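Friday, May — bench notes, starch films

Continued with the cast films from the Jondanitz potato starch. Patricio Villalobos prepared the batch yesterday evening and left it on the levelling plate overnight, with the lid half open. Film A came off the glass in one piece. Film B tore at the corner, again at the same side, so I think the plate is still not flat there. Please somebody check the feet before the next casting.

Glycerol was as in the old Escobar recipe. I weighed the starch twice because the first number looked too small to me. Total mass of the dry strips is 1,742 mg, stored in the drawer under the balance. Strip 3 has a bubble in the middle and I do not use it for pulling.

Humidity in the cabinet was higher than I like. The Brerusa sensor and the old dial do not agree, and I wrote down both. With the softer films this matters very much — after lunch they already bend like leather, and in the morning they still crack.

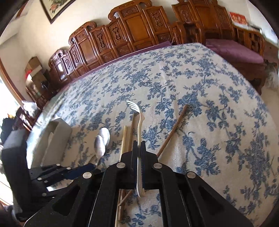
For the comparison series we need ordinary things which people use once with food. Patricio wants to start from the Finent pellets, but I would prefer finished articles, as their thickness is already given. A white plastic fork is a good candidate, with the handle for bending and the tines for the small clamp. Wooden chopsticks can serve as the other reference, only the grain will make the results scatter.

To do: new silicone sheet, dry the salt at 100 °C, ask for the key of room 707.

Contact: films bench, room 707 | © Jondanitz Materials Workshop | Back to top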